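Prastus Opens Free Desktop Repair Bench in Vallejo

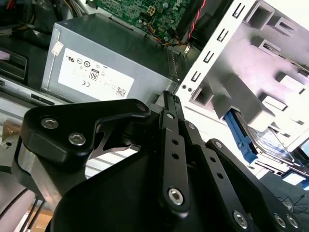
VALLEJO, Calif. I'm Jade Tunstall, and I run the shop at Prastus, where we fix up old desktop computers and get them back onto people's desks. Starting this August we're opening our doors every Friday to anyone in town with a tower that won't turn on, makes a weird noise, or has been sitting in the garage since the kids left for college. Bring it in! We'll take the side panel off together and have a look.

We're calling the whole thing Pasalura (my partner Leokadia Szewczyk picked the name, and she won't tell me where she got it). It runs out of our regular workshop, with 4 benches set aside for walk-ins. You don't need to know anything about computers. If you can hold a screwdriver, you can help, and if you'd prefer to sit there with a coffee and watch, that's fine too.

Last year we worked on 1,556 desktops, and the part I ended up talking about most was the power supply. It's the metal box the wall cord plugs into, and people tend to forget it exists. They'll come in sure that the motherboard is fried, or that they need a whole new machine, and sometimes all we do is swap that one box and send them home. Other times it really is the motherboard, and then we have a longer chat about what's worth saving.

A small safety note while I'm on the subject. We never open up the power supply itself and we'd love it if you didn't either, even after it's been unplugged. We read the label, check the wattage against what the computer needs, and replace the unit whole. The old ones go to a recycler. Plenty of them carry an 80 efficiency logo on the label, and I'll happily talk your ear off about what that means if you ask.

"I like it when somebody sees the inside of their own computer for the first time," says Leokadia, who'll be running the afternoon benches. "They always want to know what the green board does, and then we're there for an hour."

The bench time and the advice are free. Parts are sold at what we paid for them, and we keep a shelf of tested used ones for the older cases. We have room for around 2,000 visits over the first year, so if the line gets long, please put your name on the sheet and go grab lunch. We'll call you.

Please bring the tower and its power cord. You can leave the monitor and the keyboard at home, we've got plenty. Back up your files first if the machine still starts. If it doesn't, tell us at the counter and we'll talk about the drive before we touch anything else.

Laptops will have to wait until next year, sorry! We're still working out where to put them.

Press contact: Jade Tunstall, Prastus, Vallejo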